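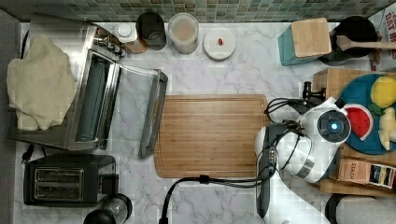 台面左半边：烤箱门开着，上面搭着毛巾，下方是双槽烤面包机。

12月6日，阴，水龙头的水凉得扎手

接着上一篇写。茜草这一轮总算染完了，线都挂在后面晾着，趁手还没忘，把过程记下来。我知道自己写东西啰嗦，大家凑合看，要紧的数字我尽量放在每一段的前头，翻的时候好找。

先说线。这次用的还是 Durkia 的那款两股羊毛线，本白，没有漂过，每绞100克。上回有人在本子空白处问，为什么不换便宜一点的那种超耐洗线，我也想过的，八月里还真买了一绞回来试。它吃色快得吓人，下锅没一会儿水就清了，颜色全扑在外面那一层，捞出来一截深一截浅，像西瓜皮。想要那种斑驳的效果倒是不错（织袜子应该蛮好看！），可我们这批是要给挂毯配色的，得匀，还是老老实实用慢的这种。

洗线这一步我现在比以前认真多了。温水里放一点点中性皂，线浸进去，按一按，别搓，泡到第二天早上再捞。Durkia 的线出厂的时候带着一点纺纱油，不多，闻得出来，有股旧毛衣柜的味道。去年那批灰扑扑的粉色，我现在回头看，多半就是油没洗干净。那时候怪水，怪茜草，还怪锅，怪了一圈，冤枉了不少东西。

媒染：明矾按线重的一成五，塔塔粉按线重的半成，分别用热水化开再倒进锅里，搅匀了才下线。升温要慢，慢慢升到水面冒细烟、锅边起小泡的样子就停住，保温一个小时，关火，盖盖子，放一夜。我试过偷懒当天就捞，颜色也能上，就是总觉得浮着一层，洗的时候一盆一盆往下掉。放过夜的就踏实。捞出来轻轻挤掉水，用湿布包着，可以搁两三天，中间布干了要再喷一喷。

茜草根：这次用了两份来源不同的，所以写细一点。一份是 Drunley 那边的园子里挖的，种了三年多，根有筷子那么粗，掰开里面是橙红的，断面看着很新鲜。另一份是前年剩下的干根，装在纸袋里，袋子上的字已经糊了，我只认得出是自己的笔迹。两份分开剪碎，剪得越细越好，剪到后来手指头发酸，剪刀柄都染成了淡黄色。剪完用冷水泡一遍，把那层黄褐色的水倒掉。书上有说要倒的，有说不要倒的，我两种都做过，倒掉之后红得干净一些，不倒就往砖色那边偏，暖，也不难看，只是跟我们色卡上要的那个红对不上。

倒掉的黄水别浪费，我留了一小桶，丢了几段没用的线头进去，出来是很嫩的杏子色，意外地喜欢。贴在这页背面了，翻过去就能看到。
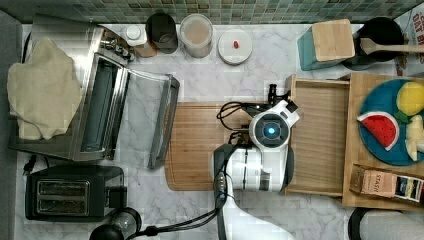

然后是温度，我最想唠叨的就是这个。茜草怕烫，一烫就发棕，这话我跟每个来上课的人都讲过，自己还是栽过好几回。这次我从冷水开始，先升到40度，停半个钟头，让它醒一醒，再一点一点往上走，走到手伸进去觉得烫、但还不至于马上缩回来的程度（当然别真的伸手，用温度计！），就守在那里不动。守的这两个小时最磨人，炉子的火一会儿大一会儿小，我搬了凳子坐在旁边，织了半只手套，拆了，又织了半只。老炉子的旋钮在最小那一档有点松，轻轻碰一下火就灭，下次开工前得找人看看，或者干脆换电炉。

锅还是 Beltrán 的那只大搪瓷锅，锅沿磕掉了一小块，露铁的地方我拿耐热胶补过，眼下没有渗。大家用的时候留心看一眼，铁要是跑进茜草里，红就变成紫褐，救不回来的。那只锅专门染色用，盖子里面我拿红漆点了个点，别拿去煮面，也别拿煮面的锅来染，勺子和滤网同理。

水。Ametstead 的水硬，这一点做别的颜色的时候我总在抱怨，到了茜草这里反倒占便宜，钙多，红就正。所以这一轮我用的是自来水，什么也没加。如果哪位在家里做，家里水软，可以放一小撮碳酸钙粉，也有人用药店的钙片碾碎了放，我没试过，听起来倒是可行。雨水我留着做木犀草的黄，院角那个桶已经快满了，麻烦最后走的人把盖子压上，落叶进去会有单宁，颜色会闷。

结果。Drunley 的新根出来的第一缸，红得非常好，湿的时候深得像熟透的樱桃，干了以后浅下来，是那种旧砖墙晒到太阳的红，边上还带一点点橘。我把它跟色卡并在一起，在窗口看，又拿到灯下看，灯下偏暖，窗口几乎就是。第二缸用同一锅剩下的染液，没加新根，得到一个柔和的珊瑚色，第三缸是浅浅的肉粉，像猫的耳朵里面。三个放在一起特别和气，我站着看了好一会儿，水都忘了关。

前年的干根就差一些，颜色是上了，偏暗，有一点点土气，怎么讲呢，像隔着一层茶水看红。也许是放久了，也许是那一年晒的时候太阳太猛，袋子上要是写清楚就好了。往后所有的根和皮，装袋的时候请用铅笔写，墨水遇潮就花，写上哪里来的、哪一年挖的、晒干还是阴干，写三行字的工夫，省得以后猜。

清洗：染完的线在锅里放凉，跟锅一起凉透，急不得。捞出来先挂着滴水，不洗，等它干了再洗，掉色会少很多。这个次序是我以前抄来的，做了几次都觉得有道理，就留下来了。洗的时候水温要跟线的温度差不多，忽冷忽热会毡起来，一毡就绕不开了，去年那绞绕线绕到我差点哭出来的，就是这么来的。

线重的账：挂毯那边一共要900克的红色系，从深到浅四档。眼下深红够了，珊瑚也够，肉粉还缺一点，另外还少一档介于深红和珊瑚之间的，设计稿上标的是305号色。我打算下一轮把新根减掉三分之一，再用第二缸的染液垫底，应该能落在中间。要是还偏深，就拿一小绞试试缩短时间，不过缩时间容易不匀，我心里不太情愿。

耐光的小样也做了，还是老办法，线缠在硬卡纸上，一半用黑纸包住，一半露着，夹在南边的窗户上。冬天的光弱，指望它一两周看出什么是不可能的，就让它挂着吧，春天再取。请不要顺手拿去当书签（上次那张核桃皮的我到现在也没找着）。八月夹上去的那组洋葱皮，今天取下来看了，露着的那半边从金黄退成了浅麦色，包着的还是亮堂堂的。洋葱皮嘛，大家都知道它不耐光，可真的摆在眼前还是有点心疼。做样子可以，挂毯里就不用它了，黄的部分全部改木犀草。

顺带记一件小事，醋水后处理我用碎线试了试，红色往橙里走了一大步，挺活泼的；用小苏打水，往蓝里偏，成了有点冷的莓果色，洗过以后又退回来一些。两个小样都拴了纸签，跟杏子色贴在一起。莓果那个我很想留着给秋冬的围巾用，只是不知道穿久了，出出汗，颜色会不会又变，得找条线缝在自己袖口里穿一阵子看看。

还要买的：明矾见底了，剩的大概只够再做一小锅；滤布要新的，旧的那块已经洗得像蛛网；中性皂；铅笔；绕线用的棉绳，要白的，上次买回来的绿棉绳遇热掉色，在一绞好好的线上留了一道绿印子，我拿它给自己织了杯垫。

废液凉了以后，茜草渣滤出来埋在堆肥里，明矾水兑稀了倒在绣球花那一边，别倒在香草那里。

下一轮的根我今晚先剪出来泡上，放在门后的蓝盖桶里，请别挪，明天早上我来换水。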